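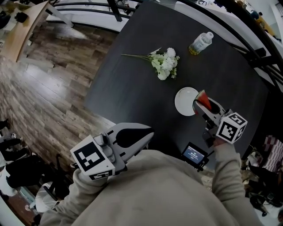
Gert Mnguni asks that anyone setting up Flustow start with marker tracking and leave the clocks until later, as a bad marker file will spoil every session recorded after it. The steps below follow his order.

4. Marker tracking and time alignment

Flustow works out the path of each gripper from the cube marker mounted on it. The head camera sees the cubes, and each gripper camera sees the jaw and whatever the jaw is closing on. All of these streams have to share one clock before you can replay or export a session.

Before you start

Close any other program that uses the cameras. Flustow cannot share a video stream, and the error it gives ("source busy") does not say which program has it.

4.1 Load the marker file

1. Open Setup > Markers and choose Import.

2. Select the marker file that came with your cubes. Each face must have its own ID. If two faces share an ID, Flustow keeps the first and drops the second without a warning.

3. Assign one cube to Left and the other to Right. Left and right are always the operator's, as seen from the head camera.

4. Enter the cube edge length in millimeters. The default is 40. Measure the printed black square, and leave out the white border.

Caution: A wrong edge length does not stop tracking. The paths will look smooth and will be the wrong size.

4.2 Check tracking

5. Press Live. Hold both grippers over the table and turn each one slowly. The outline drawn on the cube should stay on it as faces come in and out of view.

6. Pick up an object, hold it over a plate for a few seconds, then set it down. Do this once with each hand. Use something with a clear shape and color. A slice of watermelon works well.

7. Read the Lost Frames value for each side. Up to 60 in a test of one minute is fine. If it is higher, lower the exposure time before you change anything else.

Note: Any fixed marker boards elsewhere in the room will also be picked up if they are in the same marker family. Add their IDs to the Ignore list, or Flustow may try to use them as a gripper pose.

4.3 Align the streams

8. Start a recording on all cameras. The order does not matter.

9. Bring the display on a gripper into the view of the head camera and keep it still until Flustow has a clear reading.

10. Check that the same display can be found in that gripper's own camera view. It sits just below the tip of the V-shaped jaw pad. Glare can wash out the digits. If they can't be read, Flustow falls back on motion matching and marks the stream "M" in the session list.

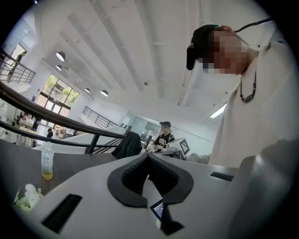
11. Open Tools > Align and press Run. When it finishes, each stream shows an offset in milliseconds. Offsets over 100 are shown in orange. You can still accept them, but scrub through one grasp first and check that the jaw closes at the same moment in both views.

12. Press Save Alignment. Offsets are stored with the session and are not carried over to the next one.

4.4 If alignment fails

Error 795: no shared motion found. The grippers were too still for motion matching. Record again and move both hands during the first few seconds.

"Marker set changed": the marker file was edited after recording. Load the old file, or run Tools > Retrack.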